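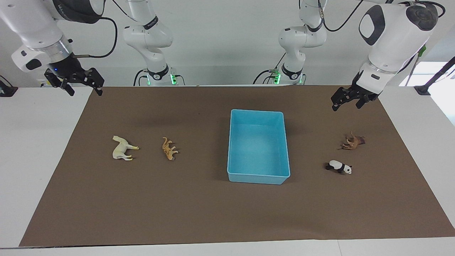

I have been getting rid of toys since August, and the plastic animals are the last category left. The books went first, then the puzzles, then the dress-up box, which took a whole weekend. The animals I kept putting off. They turn up in coat pockets and behind the radiator, and each one belongs to a set that somebody once cared about. What finally worked was brown paper over a white table and one light blue bin in the middle, with the animals kept out at the sides until it was their turn. Small brown and white figures get lost on a patterned rug. On plain paper you can see what you have.

My rule is that only a few come out at a time. I tried tipping out the entire bag once and ended up sitting on the floor for an hour matching calves to cows. Now I do a handful, put away what we are keeping, and go back for more. 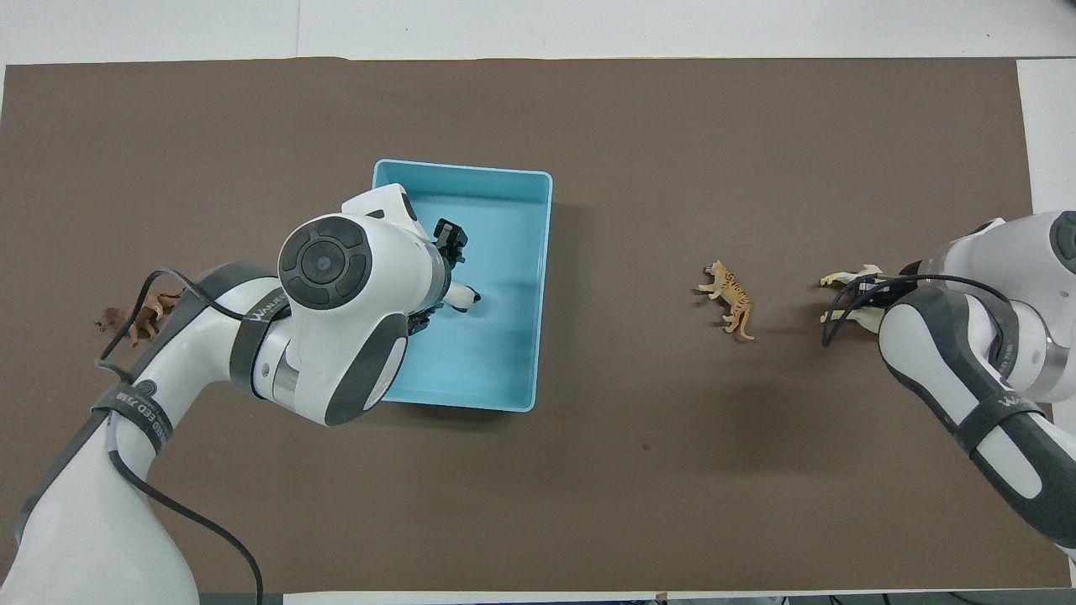 A white one in the tray, two brown ones still on their sides.

The keepers go in the blue one. I looked at a divided case from Pliker with 15 compartments, but I know us, and by the second week the compartments would mean nothing. A plain open tray with low sides is easier. A child can see to the bottom of it and doesn't have to dump it out to find the one she wants.

Mercy Langat asked if her class could have the rest, so 17 animals are going to her in a bread bag. I washed them first in warm water with dish soap and a toothbrush, and left them on a towel overnight. The hollow ones hold water – squeeze them over the sink before you put them down.

Anything chewed went in the trash. I also kept 2 with broken legs that I should have thrown out, and they are on the kitchen windowsill for now.

Next is the drawer of chargers. Hamisi says half of them are his and he wants to be there when I open it.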